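How to Sort Out a Junk Drawer Without Buying a Whole System

Most drawer organizing advice is written by people who sell drawer organizers. I don't have anything against a plastic bin, and I own several, but I have my doubts about any method that starts with a shopping trip. I've tried the matched sets. I've tried the stretchy bamboo thing. My drawer was a mess again by June both times.

What follows is the plain version. It takes an afternoon, or two evenings if you get distracted by old birthday cards like I do.

Before you start

You need a clear table, a trash bag, a pen, some masking tape and one bin. Just the one for now. If you've already bought a set of six, put the other five in a closet and try to forget about them.

I'm also going to ask you to ignore the rule about touching each item only once. I have never seen anyone manage it. You will pick up the same mystery key four times and that's fine.

Step 1. Measure the drawer, inside

Pull the drawer all the way out and measure the inside width, depth and height. The height is the one people skip. A bin that's a hair too tall will catch on the frame above, and you'll find out after you've filled it. Measure to the lowest point, which may be a screw head or a strip of wood at the front.

Don't trust the numbers on the packaging either. Some makers give the size at the rim and some at the base, and walls that slope in can lose you a good bit of floor.

Step 2. Pick the bin

Any rectangular bin with fairly straight sides will do. A shoebox lid will do. I like see-through plastic because I can tell what's in it from the side, though the people who claim it "keeps you honest" have not met my family. Smoky tints hide dust and pen marks better than clear, in my experience.

A handle cutout is worth having if the bin is going to travel between the drawer and the table. If it's going to stay put, skip it, as small things like to escape through the hole.
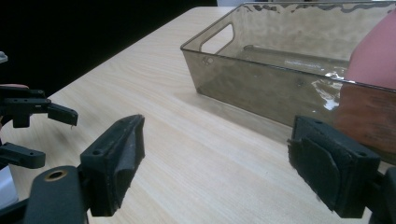
A smoky-gray bin with a cutout in the short end.

Peel off any labels before you load it. Warm water and a little cooking oil will shift most glue. The citrus sprays work too, but I can't see that they work any better for the money.

Step 3. Empty everything

Tip the whole drawer out onto the table. Yes, all of it, including the crumbs. Articles that tell you to do it "one zone at a time" are being kind, but you can't spot that you own five tape measures if they never meet.

Wipe the drawer while it's empty and leave it out to dry.

Step 4. Make three piles

Pile one is things you've used since last year. Pile two is things that belong in another room. Pile three is everything else.

My friend Nadine Haddadin swears by a fourth pile called "maybe." I've seen her maybe pile. It has its own shelf now.

Dead batteries, old paint pens and loose pills shouldn't go in the kitchen trash. Check what your town takes and where.

Step 5. Load the bin slowly

Work from pile one only. Put the biggest things in first, along the long wall, then fill in with the small stuff. Set each piece down where your hand wants to put it, and move it later if you were wrong. Odd little items that don't match anything can share a corner. 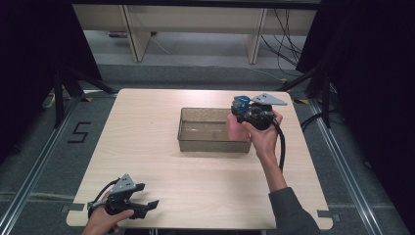 Start with an empty tray and add one piece at a time.

Stop when the floor of the bin is covered. Stacking is how you got here. If pile one doesn't fit in a single layer, go and get one of those bins out of the closet, but only one.

Step 6. Tape before you commit

Put the bin back in the drawer and mark its outline with masking tape. Write what's in it on the tape. Live with that for 20 days before you buy dividers, liners or anything with the word "system" on it. If you keep reaching for scissors on the left and finding them on the right, swap things over and tape again.

What about non-slip liners?

They help in a shallow drawer that gets slammed. In a deep one, I couldn't tell the difference. A folded bit of tape under each corner of the bin stops most of the sliding.

And the mystery key?

Tape a note to it with today's date and hang it by the door. If it's still there next year, try it in the shed once more and then let it go.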